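Visit to the Steltow furniture open day

We went over to Steltow on a Thursday in January for the open day at Naidu, the firm that makes desks and small furniture in the old dairy buildings behind the station. I had wanted a new desk for the back bedroom for a while, and it was a chance to see a few set up and in use before paying for one. Entry was free but you had to book a slot, and ours was at half past ten.

Parking is on the field side and was already filling up. There is a path from there with a handrail, then a ramp into the main hall. A woman at the door gave us a plan of the building and a sticker each. According to the plan there are 266 desks in the hall and the side rooms, and I can believe it. They are numbered, which helps when you want to find one again.

The first part is the workshop. You can't walk among the machines but there is a raised walkway along one wall. The guide said they make 400 desk tops in a normal week, and that the longest job is the drying between coats. She passed round two pieces of board, one sanded and one not. It was noisy and fairly cold, so bring a coat. There were questions about where the timber comes from and she answered them properly, although I didn't write it all down.

After that you are free to go round on your own. The side rooms were the part I liked best. They are done up as places where somebody works or studies, with books and lamps and pens left out, so you get an idea of how much space you would really have. Most furniture shops put one plant on a desk and leave it at that. I spent longest at a light wooden desk against a white wall, because our back bedroom is painted white as well.

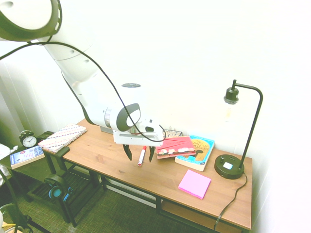
The lamp was what my husband noticed. It is black, with a round base and a thin stem that bends over at the top, and the bulb is clear and hangs bare from the socket. He liked the look of it. I thought a bare bulb would be hard on the eyes of an evening and would want to try it in the dark first. The flex went over the right-hand edge of the desk and down towards the floor, and at home our socket is on the left, so we would have had to move things about.

I don't mind a few things lying about on a desk. A pad of bright pink sticky notes near the front is where I would keep mine too, and a red book half on top of another one is how ours end up by the middle of the week. The notebook with the pink and dark stripes was over at the left end by the wall. I would still want a drawer for the pens. A marker with a red cap would be on the floor in our house within the hour.

On to prices. The plain Jikach desk is 1,671 and the Riveck, with a deeper top and a set of drawers, is 2,229. Both include delivery within the county — outside it you have to ask. That was more than we had planned for. They do sell seconds from a room beside the canteen, mostly with small marks on the underside, but there was nothing left in the width we need. The man there said new ones are put out first thing in the morning.

The canteen does soup, rolls and a decent cup of tea. It was full by noon and we shared a table with a couple who had come for a bookcase. Toilets are on the far side of the yard.

We came home with a price list and two samples of the wood finish, which are now on the bedroom windowsill so we can see them in daylight. I have measured the wall again and the Jikach would fit with a little to spare at the window end. The next open day is in the spring and the booking page should be up a few weeks before.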